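Hosament evaluation – speaker notes
Internal tools meeting, Wednesday, October 5, 2022
Slot is 34 minutes including questions. Leave the clicker on the lectern for the next speaker.

Slide 1 – Title
Say good morning, say which team I'm from, move on. Most of the room has seen the one-page summary, so don't read it back to them.

Slide 2 – What we were asked
Plalport wants to know if we should pay for Hosament for another year. We had it on trial through September. The question was narrow: can a small team set up manipulation tasks in simulation, in furnished home interiors, faster than we can build them ourselves in Itwood? Whether simulation is worth doing at all was settled last year and I won't reopen it.

Slide 3 – What you get
Hosament is a scene and task kit. It comes in three parts: a library of rooms and furniture, a task editor, and a runner that plays episodes and writes logs. You bring your own policy, or use the scripted one they ship. The arm models come ready with joint limits and a gripper controller.

It's sold per seat. We had two seats. Support is by email only on our plan. Answers usually came the next working day, and they were useful answers.

Slide 4 – Setup
Install took one afternoon on the first machine and less on the second. The license server didn't like our proxy. IT opened one port and that was the end of it. If anyone here plans to try it, talk to IT first.

The docs are good up to the point where you write your own task. After that you're reading sample code. The samples are clean, so this is a nuisance and I would not call it a blocker.

Slide 5 – The armchair task
Leave this slide up for a while. People at the back will need time with it.

We picked small objects on soft furniture because our own scenes are nearly all tabletops. Tables are easy. A seat has arms on both sides and a tall back, and the gripper has to come down between them without touching anything. The object is small compared to everything around it.
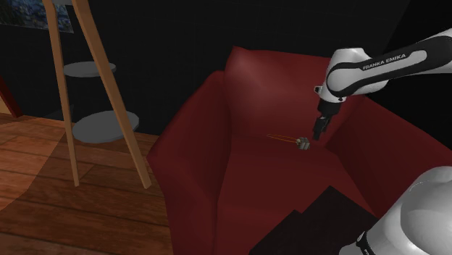 Setting this up in the editor took a morning. You choose the furniture, place the arm, drop the object on the seat and set the start pose. In Itwood the same kind of layout took us most of a week, and a lot of that was fixing collision meshes on furniture we bought from a model store.

One warning about the cushions. They look soft but they are rigid bodies in the physics. If you press down on the seat it pushes back like a board. For picking up a small block this is fine. For anything where the object would sink in, the results won't carry over. Hosament says deformable seats are planned. They gave no date and I would not buy on that promise.

Slide 6 – Episodes
We ran 3217 episodes over the trial, spread across all our tasks. The runner crashed twice. Both times it picked up from the last saved episode, and we lost very little.

Logs come out as one folder per episode. Our loader expects one file per batch, so we wrote a converter. It's in the shared repo under the Wako tools, next to the old one. Please use it and don't write another.

Slide 7 – What we didn't like
Lighting. The default rooms are dark toward the back and dark upholstery loses detail in the creases. You can add lights, but the setting is per scene and there is no way to change it for a whole set at once. We scripted around it.

Camera placement. A viewpoint near the robot base can end up with part of the robot close to the lens. The editor gives no warning. Check the preview before you start a long run – we had to redo one batch over this.

Undo in the task editor goes back one step. Save often.

Slide 8 – Compared with staying on Itwood
Itwood is ours, it's free to us, and two people know it well. It is still the better choice for the conveyor work, and nobody is proposing to move that. For home interiors it's slow going, mainly in asset cleanup.

Expect a question on Wako here. Wako is our data format and viewer. It works with both, and nothing about it changes.

Slide 9 – Recommendation
Renew for one year, same number of seats. Keep the conveyor scenes in Itwood. Look again when the deformable update ships, and test it ourselves before we put any soft-object results in a report.

Price is on the handout. Don't discuss the discount in the room, the quote isn't signed.

Slide 10 – Questions
Likely ones:

Real robot results? None yet for the seat task. The trial covered the software only. If pushed, say the lab schedule is full until the new bench is in.

Can other teams share our seats? Yes, but one user per seat at a time. Book in the team calendar.

Does it run on laptops? The editor does, slowly. Do the long runs on the workstations.

If there's time left, open the editor and move the block to a different spot on the cushion. Have the scene loaded beforehand, it takes a while to come up.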